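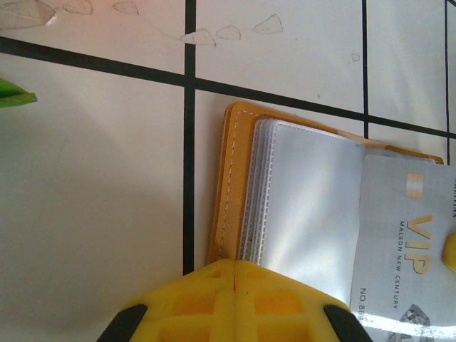 Photo: Shiuli Bandara / Dimholm Local News

Drawing evenings return to Utby hall in January

The free drawing evenings in Utby will start again in January, after a break of one season. The group will meet in the small room of the village hall, from 18:30 until 20:30, and everyone over the age of 14 is welcome.

The evenings were stopped last spring when the heating in the hall was under repair. During that time 29 people put their names on a waiting list, which is more than the room can take. For this reason there will be two groups, one with 21 places and one with nine. The smaller group is meant for people who have not held a pencil since school.

"Many people tell me on the phone that they cannot draw, and then they ask which paper they should buy," says Kátia Camargo, who will lead both groups. "I answer that they should buy nothing yet. We have paper."

The first weeks will be about plants. Participants will draw leaves, seeds and petals in pencil, first the outline only, and later with shading. Color comes in after the fourth meeting. Camargo taught a similar course in Dosano for several years, and she prefers to go slowly at the beginning.

The costs are paid from the Dimholm culture fund, which has given 1,102 euros for paper, pencils and the rent of the room. Rüdiger Voß from the fund says the money is enough until the summer. If the groups want to continue in the autumn, a new application must be sent before the end of May.

Tanko Briggs was in the earlier group and has already signed up again. He still draws at his kitchen table most evenings – mainly onions, he says, and sometimes his own left hand.

Places are given in the order of the waiting list. Those who are on the list will get a letter and should answer within two weeks. Free places after that can be asked for at the hall office, which is open in the mornings until noon. The door on the garden side has no steps and can be used by visitors with wheelchairs.

Related items
Utby hall: new heating passes inspection
Library in Dimholm extends evening hours
Bus to Dosano gets a later departure

Contact the newsroom | © Dimholm Local News | Back to top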